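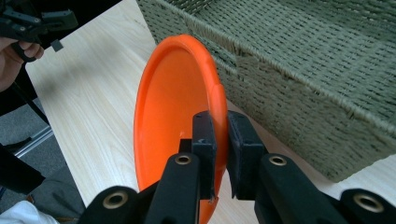
Plomlow parents' evening, my ten minutes. Start on time even if the back rows are empty.

Open with the claim: "A disc costs next to nothing and any kid can play." Pause. Ask who has one in the garage. Ask who threw it last summer.

I'm not against discs. I'm against buying 101 of them before we know who'll use them.

Sofia Chrysikopoulos's survey: 327 kids asked, 14 said they'd come after school. Read both numbers twice. Don't editorialize, they'll get there.

Throwing: the backhand is easy to show and hard to teach. Fingers under the rim, thumb on top, flat release. Most beginners tip it and it dives. Skip the demo if the ceiling is low.

Wind. The Sirthorpe field is wide open on two sides. Iason Lazaridis says it's fine by 4 p.m. I've stood out there in February and I'd like to know which field he means.

What I'd do: buy 20, run it till spring break, count heads every week. Then talk about the rest.

Likely question: "Don't they last forever?" Rims get chewed up on blacktop. Say so.

Leave three minutes for Iason to answer back.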